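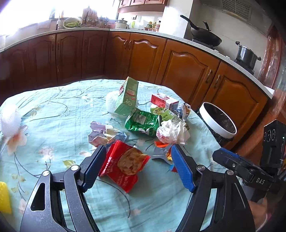
When does the seed swap open, and do I have to bring seeds to take some home?
It opens in January at the Cusow hall, and you can come empty-handed as long as you leave some packets for the folks behind you in line.

Okay, minutes of the garden club call, April 30, 2020, typed up by me because Krystyna had them last time and I lost the coin toss. We met by phone again. Rami Saab ran things, Krystyna Chmielewska kept us on schedule (mostly!), and I muted myself by accident during my own report, so some of you are reading it for the first time.

Last month's minutes were approved with one fix: the pole beans are "Sultanari," with one l. Sorry!

Swap rules. We went back and forth on this for ages. Rami wants a limit of 3 packets per person for the first hour, then open season. I wanted 6, but I got talked down and I'm fine with it, really. Motion passed. Tomatoes get their own table again, and anything saved from a hybrid has to say so on the envelope.

Envelopes. We have 100 left in my hall closet. Krystyna moved that we order 300 more from Flavura, the plain ones with the gummed flap, and everybody liked that except Rami, who still folds his out of newspaper and thinks we should too. Motion passed anyway. Krystyna will place the order.

Wilczyńska Street plots. The water is back on, but the spigot by the compost drips, so please close it hard. One person in the beds at a time for now, and sign up on the sheet taped inside the shed door. Bring your own pen. The leeks in the end bed belong to Krystyna and she would like them to stay where they are.

Germination tests. I did the old lettuce on damp paper towels and got hardly anything, so into the compost it goes. The kale looks great! Rami is still waiting on his peppers and will report next time.

Other stuff: we need a new label marker, and whoever borrowed the long hose, please call me.

Next call is same time next month. Rami has the minutes.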